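Day two of teaching cloth folding by hand at Dasalel and I am having way too much fun with this!

The idea: you do the task yourself with hand-held grippers, over and over, and the robot learns from the recordings. We're at 44 good folds. Goal is 3000, ha.

Today is all gray cloth on the big red blanket-or-towel thing. Soft fabric is so much harder with two fingers than with five - you really start planning every pinch.
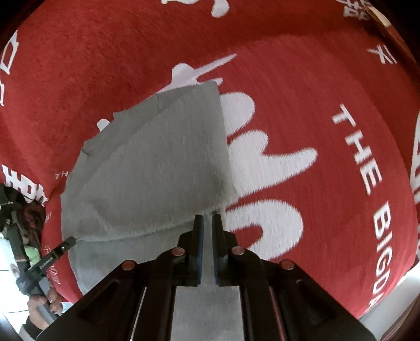

Gray cloth, one flap folded over, two grippers on the job.

Big tip from Veerle Van Rooij: slow down before you close the fingers. My grabs got a lot cleaner right away.

Up to 6 more cloths to try this week. If you've taught a robot to fold anything, tell me how you handle corners!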